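Oltthorpe hospital to reopen second operating theatre

2023-03-05

Oltthorpe District Hospital will reopen its second operating theatre this month, five years after it closed for want of staff.

The health service said 212 people in the Oltthorpe area were waiting for minor and day surgery at the end of January. Many have been travelling to Zolville for their operations – a drive of 200 kilometres each way.

Hernia repairs, skin procedures and other day cases will be booked first. Patients already on the Zolville list can ask to be moved, but they will keep their place in the queue either way.
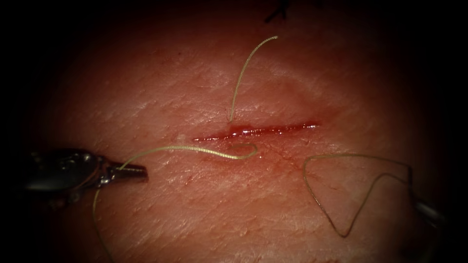
The theatre will run 2 days a week to begin with. More days may be added once another anaesthetist has been hired, and the job is being advertised now.

New lights and air handling were paid for out of the state's rural health program. Parking behind the hospital will be limited while the last of the building work is finished, and visitors are asked to use the Plellus Street entrance.

Letters with booking details will go out to patients over the coming fortnight.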